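Windum Building Residents – August meeting, Monday, 7:00 p.m.

**Present:** Szu-yu Shih (chair), Hok-lam Yen (minutes), nine residents, one dog belonging to 4B.

**1. Last month's minutes**
Approved after 2C asked that "shouted" be changed to "remarked." Changed.

**2. Laundry room**
The second dryer is still out. Stilen quoted $1,882 to replace it or $824 to repair it, with no promise on how long the repair would last. Szu-yu noted that the last repair also came with no promise and kept it. Vote to replace: eight for, three against. The three air-dry.
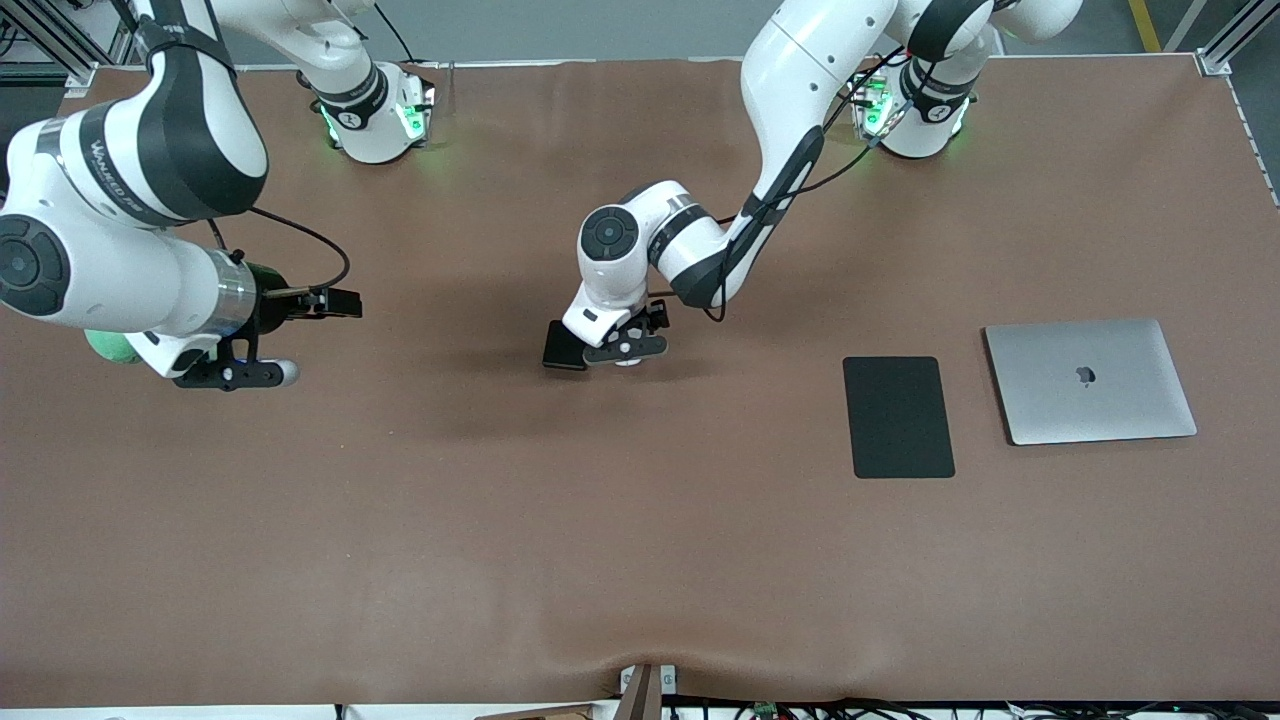 **3. Bike storage**
Eleven hooks, more bikes than hooks. 3A proposed a sign-up sheet. 5D pointed out that the previous sign-up sheet is still up, with a grocery list on it. Hok-lam will put up a fresh one and take away the pen afterward.

**4. Reserve fund**
Balance is $2,555 before the dryer. Motion to keep at least $1,000 in it next year failed to find a second, then found one when the cookies came out. Tabled.

**5. Other business**
Front door sticks. Push harder – Lau will plane it when he is back from vacation.

Adjourned 8:40 p.m.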